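Handing a container station over to the day crew

Kovside runs the Borinine cell on container handling from 6 a.m. The steps that follow are for the crew lead who takes a station from manual lifting to shared operation. Allow 11 working shifts per station.

1. List the tasks as people do them now. Write down lifting, turning, checking and setting aside as separate entries. Most stations end up with 8 entries.

2. Mark each entry R (robot), P (person) or S (shared). Inspection stays P. An entry marked S needs a named operator on every shift.

3. Rewrite the job card before the first automatic run – operators should read their new duties on paper before they see them on the floor.

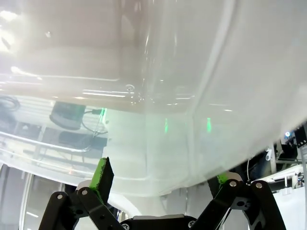
Inspection is the entry most crews underestimate. An operator who used to lift containers all morning now spends that time judging surfaces and clearing stops, and the fatigue moves from the back to the eyes. Schedule a change of task every hour. Train on translucent plastic first: its glossy wall throws back the overhead light as white glare, and equipment behind it shows faintly through the side, so a reflection is easily logged as a defect. Have the trainee look from a second angle before writing anything down. Check the green tape on both finger pads at the start of the shift and report any lifted edge.

4. Log every stop with its cause and the name of the entry it belongs to. Lawal Effiong reviewed 209 stops from the Zerumley line in May and moved 3 entries back from R to P as a result.

5. Adjust the pay grade when the job card changes. Stop clearing is graded as setup work at Kovside, with no trial period.

6. Repeat step 2 with the operators present. Send the signed card to the shift office and keep a copy at the station.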